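About Hirnia

Hirnia compares robot hands for a living. Companies that are about to spend real money on a gripper, an arm, a camera or a controller send us the short list, and we send back a report saying which one we would buy and how it annoyed us.

We started in Feltton with one arm, one table and a lot of confidence. The arm and the table are still here. These days we look at grippers from makers large and small, bolt them to the same arm, and ask them to do the same dull jobs until we have something useful to say. Our most requested job is the pastry test: pick up a croissant, put it on a plate. It sounds easy to everyone except the people who make grippers.

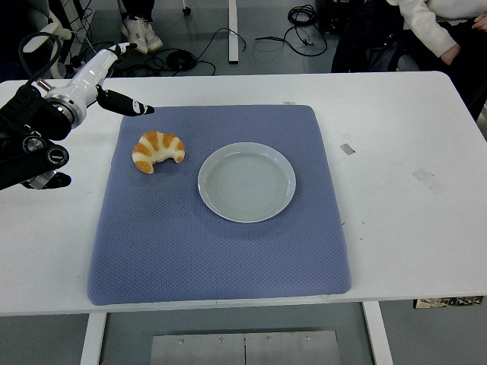
Croissant, plate and gripper on the test table.

Every hand gets 80 tries at each task. We write down the misses along with the catches, including the ones where the hand closes beautifully on thin air. So far 19 grippers have been through the full set, and seven of them came back for a second round after their makers read the first report. We take that as a compliment.

Our best-known piece of work is the Bepari comparison, which set simple two-finger grippers against hands with a good many more joints. The fancy hands won on odd shapes. The simple ones won on price, setup time and the mood of the person doing the setup. Flutex, our own scoring software, came out of that project when the spreadsheet reached 2089 rows and stopped opening.

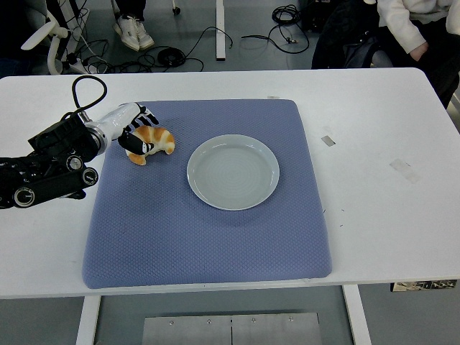 We also test controllers and head-height cameras, usually in pairs, with the rest of the setup left alone. If you change two things at once you learn nothing, and we have the early reports to prove it.

We don't sell hardware and we don't take a cut from anyone who does. Makers can read their own results before we publish and can argue with them. They do, at length.

The lab closes for the year on 21st December. Bookings for the new year opened in October and there are still a few slots left - small grippers preferred, manuals in English very much preferred.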